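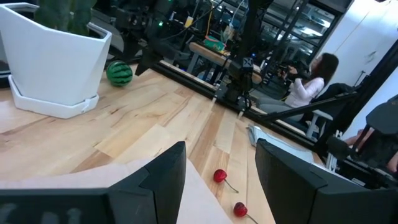 About Gramia

Gramia is a small company that makes and sells play fruit for kindergartens, toy shops and families. We started in 2000 in Weltport, with one rented room and a very short catalog. Today we are 11 people, and we still work in the same building, only on a higher floor with better windows.

What we make

Our fruit is small, because real berries are small. Cherries have always been our best seller. Children like to hold them by the stem, and teachers like them for sorting by color, so we offer a red one and a dark one. Strawberries come in two sizes, and the raspberries and blackberries go together with them in the Marquez set, which is our oldest product.
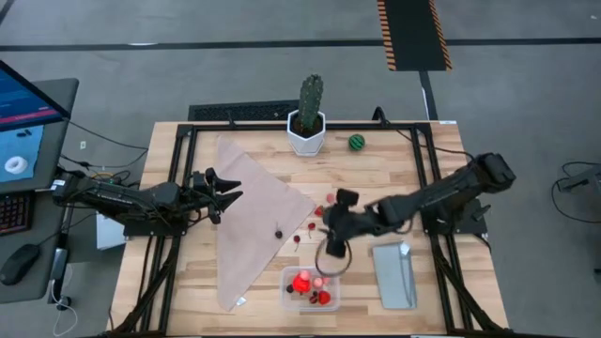 The Marquez set is sold in a clear plastic container, so that the child can see what is inside and a parent can see what is missing. We also recommend a plain cloth for the table. It makes a good picnic blanket – and in the evening the fruit can be collected on it and put back in the box.

If your set has lost a piece, please write to us. We send single fruits for sets up to 18 years old, and you pay only the postage.

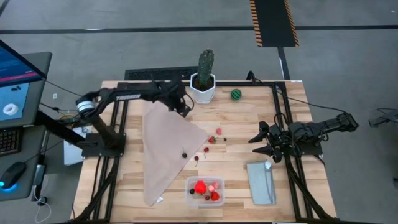
Visit us

Our showroom is at Flutileck, three stops from Weltport station. You can take the fruit in your hands, compare the colors and order for your group. Children are welcome – please keep the smallest pieces away from babies.

Our next open day is Sat 19 July. In October the showroom is closed for stocktaking, but orders are sent as usual.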